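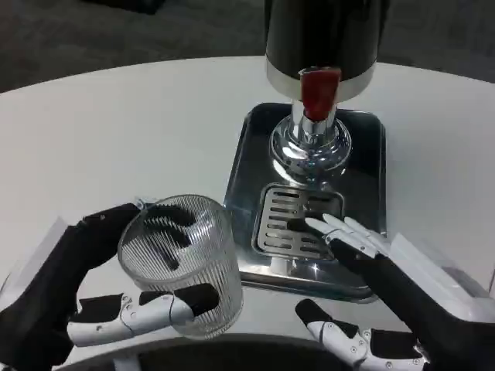

Home Log Team Parts Archive Contact

21/10/2019

Dispenser task again, all afternoon. Kaj Vestergaard ran the headset and gloves, I ran logging. Target for the December demo is still 500 usable episodes. We have 89.

Glass is held in the left hand. Grip on the ribbed glass is better than on the smooth one we used at the start of term, where the thumb slid under load. Thumb torque limit stays where Aigars Rätsep set it. He wants to raise it and I would like to see the temperature log first.

Right hand works the tap. The lever is short and sits high, just under the silver band on the tank, so the wrist has to come up and over while the left brings the glass in under it. Kaj tends to park the right hand low, near the drip tray, before he starts the reach. That adds time to every episode, but the start pose is consistent and Strazds (our training script) seems to prefer consistent. Left it alone.

Discarded 6 episodes. Four were dropped frames on the head camera, two were glove calibration drift in the right index finger. Recalibrated after the second one. The procedure in the club manual is out of date: step four refers to a menu that went away with the last update. Need to rewrite it.

The chrome base is a nuisance for the depth data. It mirrors the table and the depth map has holes all around it. Aigars suggests matte tape. I would sooner mask the region in software, as the dispenser at the demo will not have tape on it.

Training run started at closing, 1,000 steps as a smoke test only. Checkpoints go to the shared drive under Sirnov.

Next session: new glove batteries, rewrite step four, ask Kaj for his notes on lever height.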